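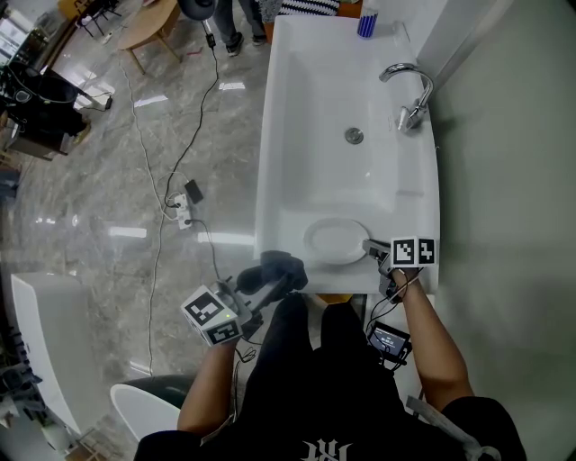 5/7/25
Nokwood, glaze room. Crazing on the clear liner, continued.

Iman's delayed crazing is confirmed. The ware that came out of the last firing clean has now crazed on the shelf, without use and without any thermal shock. Fine net on the inside of the bowls, wider net on the flat ware, nothing on the outside where the white slip sits under the glaze. Ink rubbed in and wiped off shows it well. Without ink you need a raking light and some patience.

So the fit is marginal and the earlier pass was only a pass at the kiln door. The note I put in the front of the binder ("clear liner OK on Faltthorpe body") is struck out. Please do not glaze anything for sale from bucket 322 until this is closed. I have taped the lid.

What we know so far

Body: Faltthorpe stoneware, the new pallet. Shanthi ran the absorption bars again. Weighed dry, boiled, left to soak in the same water overnight, blotted, weighed again. Result is 3 percent, against 2 percent for the old pallet fired in the same kiln load on the same shelf. The bars were cut the same size and dried together, so I believe the difference. It is a more open body than we had before. The supplier sheet gives no change in recipe, but the sheet has no revision mark, so it tells us little.

An open body takes up moisture, the body swells slightly, the glaze goes into tension and crazes late. That would explain the clean ware at unloading and the nets appearing on the shelf. It does not rule out plain mismatch in expansion. Both may be present, and I expect both are.

Glaze: the clear was reformulated in the winter when we moved to the Prilero frit. The substitution was done by weight in place of the old frit, with a small correction to the clay. Syahrul has gone back through the calculation and finds that the sodium went up and the silica was not raised to match. Expansion is therefore higher than in the old recipe. I had assumed this was checked at the time. It was checked for melt and for surface and for nothing else.

Kiln: no evidence against it. Cones on all shelves agree with each other and with the controller. Thermocouple was replaced by Ait Ali before the winter firings and the old one is still in the drawer, labeled. Cooling was natural, lid closed, no early unloading that anyone will admit to.

Test series

Aiman has mixed a line blend from the bucket 322 recipe with silica added in steps. Base recipe at one end, 13 percent added silica at the other. Same water, same sieve, specific gravity adjusted on each cup before dipping. Small flat tiles plus a cylinder for each step. Tiles are easy to read but too forgiving. A cylinder glazed inside only is closer to the mug, and that is the piece I want to make decisions from.

Markings are in iron oxide on the foot, not in pencil. Pencil burned out last time and we lost part of a set.

Unloading this morning, first readings, by eye and then with ink:

Base recipe: crazed, wide net, audible pinging for the first part of the cool-down on the bench. Matches the production ware except that it is immediate. Thicker application on the tile than on the bowls probably accounts for that. Thickness was not measured and should have been.

Low additions: crazed, net more open with each step. No change in gloss.

Middle additions: no crazing visible on the tile. The cylinder shows a single long line running down from the rim. Counting this as a fail.

High additions: no crazing on tile or cylinder. Slight loss of gloss at the very top of the range, with some pinholes at the foot where the glaze is thick. The melt is getting stiff. A little more boron from the frit would help, but that moves the sodium as well and we are back where we started. Sulastri suggests swapping part of the soda feldspar for talc or a lithium source. Talc we have. Lithium is expensive, and I would sooner not depend on it for a liner.

No shivering on any piece. Rims were tapped and scraped with a steel tool. I checked this twice at the top end, as compression that high on a sharp rim is the other way to ruin a mug.

Stress procedure

Agreed wording, replacing the loose sheet on the wall:

Pieces go in the freezer overnight, dry, not touching each other. Take out one piece at a time and lower it straight into boiling water in the big pot. Leave until the water is back at the boil. Remove with tongs, drain, cool on the rack, then ink and wipe. Record before the next cycle. Repeat until it fails or until 3 cycles are done. Goggles on and face away when lowering, as a cold piece with a hidden crack can let go.

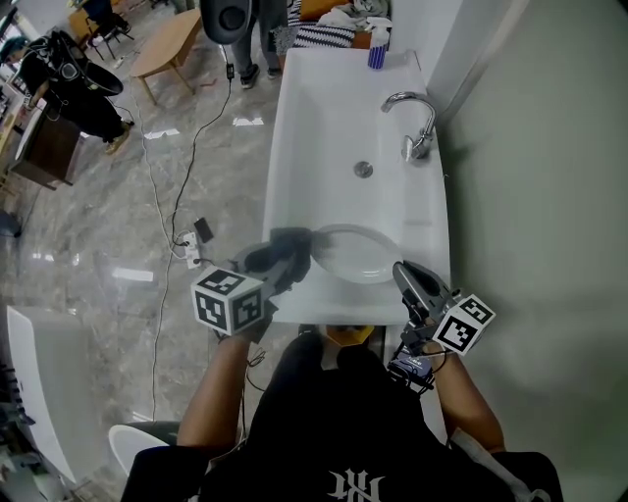

The freezer step replaces the oven and cold water method in the old binder. The oven method gave different answers depending on who carried the tray and how long they took. With the pot, the hot side is fixed by the boiling point and the cold side by the freezer, and neither depends on how fast anyone walks.

For moisture crazing the freezer test is no use at all. For that Shanthi is proposing the pressure cooker. Pieces on a trivet above the water, lid locked, held at pressure, allowed to come down by itself. Venting quickly is a thermal shock of its own and would mix up the two causes. She will write the times into the log as she goes. A control piece from the old pallet with the old glaze has to go in every run. If the control crazes, the run is discarded.

Ink: use the blue-black, diluted with a drop of detergent. The red stains the unglazed foot and makes everything look worse than it is. Wipe once with a damp cloth, then read. Scrubbing takes ink out of fine lines and gives a false pass.

Other observations

The slip result is useful. Crazing stops at the slip line on every bowl I looked at. The slip is higher in silica than the body, so some of it will be dissolving into the glaze at the interface and lowering the expansion locally. A slip on the inside would therefore hide the problem. Sulastri asked if we could simply slip the insides and carry on. I would say no for now. It adds a step for the throwers, it can peel on the inside curve, and it leaves the glaze itself unfixed for anyone who uses it unslipped.

Bisque temperature was raised with the new pallet to cut down on gas pinholes. Harder bisque takes less glaze. This confuses any comparison with the old ware unless thickness is measured on both. I will cut a spare bowl of each on the wet saw and look at the section with the loupe.

Sieve: the fine one has a tear near the rim, bottom left when the label faces you. Some of the specks in the top-end tiles may be undispersed silica that came through it. Aiman is remixing those cups through the replacement. Readings above for the high additions are provisional until the remix is fired.

Silica dust: the blend was weighed out with the extractor off. The switch was tripped at the panel and has been reset. Masks were worn. Wet mop the floor under the scales, do not sweep.

To do

Aiman: remix high additions, refire, same shelf position.
Shanthi: pressure cooker runs on the middle and high cylinders with control. Repeat absorption on bars from the bottom of the pallet as well as the top.
Syahrul: recalculate with part of the soda feldspar replaced by talc. Expansion figure to go beside every recipe in the binder from now on, even where it is only the calculated one.
Iman: pull a few pieces from the shelf and store half of them in the damp cupboard, half in the kiln room. Ink them again before the end of May.
Me: section the bowls. Write to Faltthorpe about the body and ask for the revision date on the sheet. Find out if any of the old frit is left, including the part bag that used to be under the spray booth.

Bucket 322 stays taped. If the high end holds up after the remix it can be corrected by adding dry silica to the bucket, slaked first and sieved in. Dry weight of what is left needs to be worked out from volume and specific gravity before anything is added. The number on the lid is from the day it was mixed and is no good for this.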